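Success rate drops when the table is full — is it the policy or my evaluation?
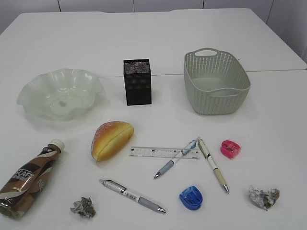 Posted by reltitz_lab

Hello all. I am writing the evaluation part of my thesis and I have a result which I cannot explain well. The task is tidying a table. The policy receives a written instruction, such as "put the pens in the basket", and one view from a fixed camera. It was trained with imitation learning on 300 demonstrations. Most of them had only a few objects on the table, and in all of them the basket was at the right side.

With few objects the policy does well. When I put many things on the table, with pens lying near or across a ruler, two pencil sharpeners, crumpled trash and so on, the success goes down strongly. My supervisor asks whether this is a failure of seeing (it chooses the wrong object) or a failure of grasping (it chooses the right one and cannot pick it up). My logs only have success or no success for the complete instruction.

I have done 10 trials for each layout. Is this enough to say something? And how do other people separate the two kinds of failure? I have the table until Friday, after that another student needs it. I can still do more trials, but I can't collect new demonstrations.

Thank you for reading, and please excuse my English.

Knut Reuter

I had a similar problem with the Durrani task set, so I can tell you what I did.

First, stop using only one number. Write down for each trial how far it came. I used these stages: the hand moves towards the correct object, it touches the correct object, it lifts it, it releases it over the correct container. You can fill this in by hand from the videos if you have kept them. It took me one long afternoon, with much coffee.

If most of the trials are lost at the first stage, the policy is confused about what you asked for. If they are lost between touching and lifting, it is the grasp. In a layout like yours I would expect both, and they will not be the same for each object. A pen which lies over a ruler is hard to pick up even when the policy knows very well that it is a pen. A transparent ruler on a white table is perhaps hard to see in the first place. So please report the result per object and not only per layout.

Second, change one thing at a time. Take your full table and move only the pens, so that no pen touches the ruler. Everything else stays where it is. If the success comes back, you have your answer for the pens. Then put them back and take away the sharpeners. I marked the positions with small pieces of tape under the objects, otherwise the layout moves a little after every reset and you compare two different things without knowing it.

About the number of trials: 10 is small. Six successes against eight successes in 10 trials tells you almost nothing. I would choose fewer layouts and do more trials in each one, and write the confidence interval in the table. Reviewers are usually friendly to a small study when the interval is shown openly.

One more point. You write that the basket was always at the right side in training. Please test some trials with the basket at the left. My own policy had learned the place and did not look at the basket at all — this was not pleasant to discover in April, with the text already written.

stuver_22

just use more data. we went to 1000 demos and the clutter problem was mostly gone. also try Jellano for the labelling, its free for students i think

reltitz_lab

Thank you both. Knut, I have kept the videos, so I will start with the stages tonight. From the first two videos I already see one case where the hand goes to the correct pen and pushes it away with the ruler together. In my log this was the same as a wrong object.

stuver_22, I would like to have more data too, but the robot time is finished for me. Did you record your demonstrations with full tables, or with few objects as I did? If they were with full tables, then maybe the number is not the important difference.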